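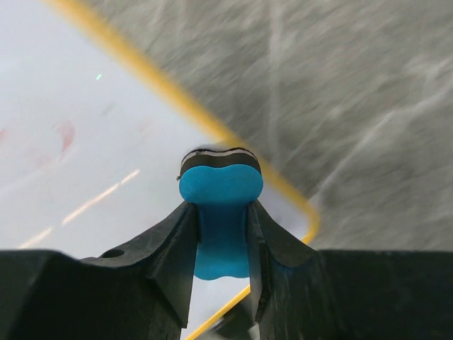
In Praise of Wiping the Board

Everybody has a view on whiteboard pens. I have sat through a lunch in the Huven office at which the merits of the chisel tip were argued with real heat, and I've seen a grown adult hide a good green one in a sock. Ask the same people about the rubber and they look at you as if you'd asked for their opinion on the skirting board.

I think they have it the wrong way round. Any fool can write on a whiteboard. The skill, and most of the good it does, lies in cleaning the thing off.

The board as museum

We bought our first kitchen board in November, full of hope, after the business with the gas bill. Within a fortnight it held a shopping list, the number of a plumber, half a plan for a holiday in Štefanec and a drawing of a horse. Six months later it held exactly the same items. We never went to Štefanec. The plumber had retired. The horse had faded a little round the legs but was otherwise in good health, and we were still out of bay leaves.

A full board is a comfortable thing to live with. It makes you look busy to visitors. You can stand in front of it with a cup of tea and feel that matters are in hand, when all that has happened is that you wrote "ring council" in the spring and have now walked past it so often that you can no longer see it. Wiping means deciding. Either you ring the council or you admit that you are not going to, and a sleeve won't settle that for you, although plenty of people try it with a sleeve.

So I've come round to liking a board with nothing on it. Give me plain whitish grey, a thin yellow-orange border, a couple of black clips on the edge, and no words at all. It doesn't even have to be straight. I find it restful, like a cleared draining board, and I would sooner look at it than at most framed prints.
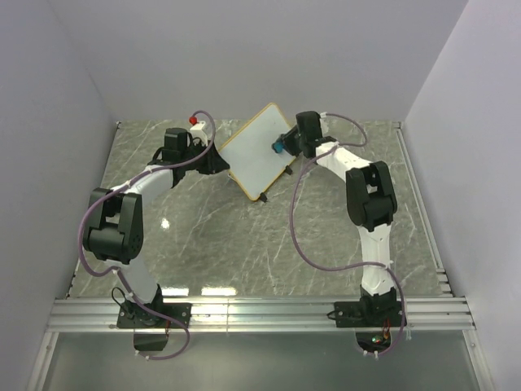

What to wipe it with

I own two proper rubbers and have ruined several others. The cheap flat sort, from a shop called Drukero that I won't be visiting again, moved the ink politely from one side to the other and left a grey weather front across the middle. Kitchen roll is worse. What you want is something chunky enough to get hold of. I have a weakness for a blue one with a bit of shape to it, and I don't mind when the layers go slightly ragged at the edge. A spotless rubber belongs to somebody with a very full board.

The case against

A friend at Plelalell, where they have about 30 of these boards and photograph each one before it is cleaned, tells me I am being reckless. Think of the ideas lost! I have thought of them. I have also asked how often anyone looks at the photographs, and the conversation moved on to parking.

Last night I wiped ours again before bed. It had said "bay leaves" since the morning, and I still haven't bought any.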